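# Sorting the tableware at Akpalu

Zuweira Ayaaba manages tableware for Akpalu, a canteen supplier that stocks printed plates for small restaurants. She sorts on the floor. "A shelf hides the face of a plate," she said. "I want to see the print before I decide where it goes."

Her first pass is by rim. Large plates with a colored band go in one group, plain cream in another, solid glazes in a third. Size comes second. The crates are for plates that have been checked.

The lettering matters more than customers expect. "People order by the words. If the rim says 'time to eat' twice, both have to be legible - top and bottom."

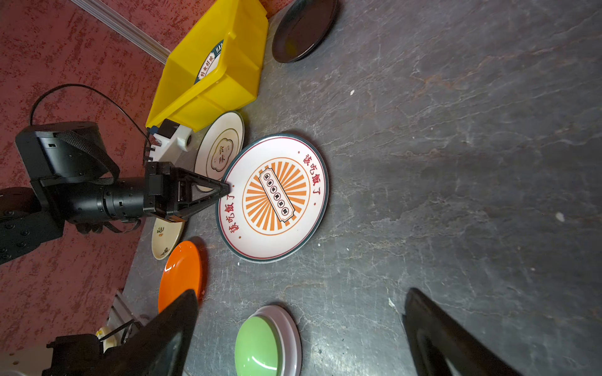
## Wear and storage

Ayaaba checks the rim with a fingertip, then the printed face under a side light. Dark glazes get a second look. "Cutlery marks show on those first," she said. "On the orange ones I look for dull patches."

Her colleague Kwaku Quaye keeps the stock list, which stood at 2433 plates on 8th October. He would like fewer patterns. Ayaaba disagrees, but she has agreed to stop reordering 3 of the small cream designs.

Plates are stacked by diameter, with paper between printed faces. Mixed stacks are split before November, when the restaurant orders come in.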